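Cutting up old jeans for patches – prewash, fray, and the mat question
Posted 2020-04-05 by Clirkeo

I have one pair of dead jeans and a plan to turn them into patches for two pairs that are merely dying. The legs below the knee are fine. Everything north of that has been worn to something you could read through.

So far I've cut one strip and learned that denim moves when you look at it. I had it lined up with the grid, I pressed down, and the far end wandered off by a good half inch. The strip is now what I'd call a trapezoid with ambitions. The short end has also started to fray and I haven't even sewn it to anything.

Do I fight the fray or let it be? And do people cut this with a rotary cutter, or is that for quilters with nice thin cotton and nerves?

Bisska
Let it fray. A patch with a fuzzy edge looks like you meant it, and a patch with a folded edge looks like your mother meant it. Run a line of stitching a quarter inch in and the fraying stops when it gets there.

Rotary cutter is fine. Fresh blade, metal ruler, stand up when you cut. If you're sitting down you're pushing sideways, and sideways is where your trapezoid came from.

Workneh
Going to disagree with all of that except the fresh blade. Fold the edges under. I've had frayed patches on work pants and they catch on every nail and drawer pull in the house, and then one day you're crossing the room with a thread tied to the furniture.

Also old denim has a twist in it. Lay a leg flat and the side seam creeps around toward the front. If you line up with the seam you're lining up with a liar. Find the grain first, pull one thread all the way across if you have to, and cut along the gap it leaves.

Clirkeo
Pulled a thread. It came out in eleven pieces and I aged visibly. But the gap did show up for most of the way, and it was nowhere near parallel to the seam, so a point to Workneh.

Standing up also helped. Point to Bisska. I'm trying to be fair here.

Bisska
For the record, folded edges on denim means sewing through three layers, four if you meet a hem. My machine makes a noise at four layers that I can only describe as a resignation letter. Hand-sewing it is worse. I have bled on patches.

Workneh
Hammer. Fold it, press it, put it on something solid and hit it. Flattens right out. Then use a jeans needle, and turn the wheel by hand over the lumps.

And don't hammer on the cutting mat. I shouldn't have to say this but I did it in January and there's a dent I hit with every cut.

Allow
Coming in for the third opinion, which is to skip the machine. Put the patch inside the leg, frayed edge and all, and do rows of running stitch from the outside with heavy thread. No folding or hammering, and there's nothing on the outside to snag. Takes an evening per knee. It looks homemade, but so do I.

Whatever you do, press the strip before you measure it. A crease you didn't notice is a crooked patch later. I iron mine with steam and leave it alone until it's cooled off, otherwise it stretches when you pick it up.

Clirkeo
Inside the leg is appealing. The knees on pair number two are mostly horizontal threads holding hands, so there's something to stitch over. Pair number one has an honest hole and may get the Workneh treatment, if I can find the hammer and if the downstairs neighbors are out.

Will recut the trapezoid into something smaller. There's always something smaller.
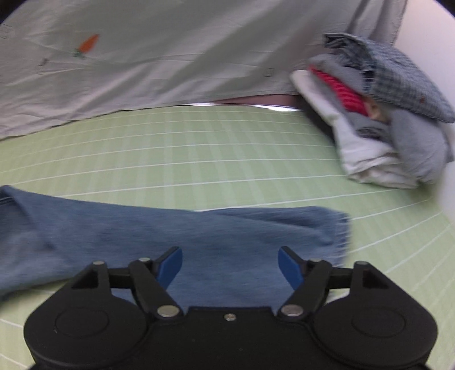
Bisska
How much bigger than the hole should the patch be? I go an inch past on every side and still miss solid fabric half the time.

Allow
Measure from where the cloth feels firm, well outside the hole itself, and add an inch to that. Hold the knee up to a window and the thin area shows up pretty clearly.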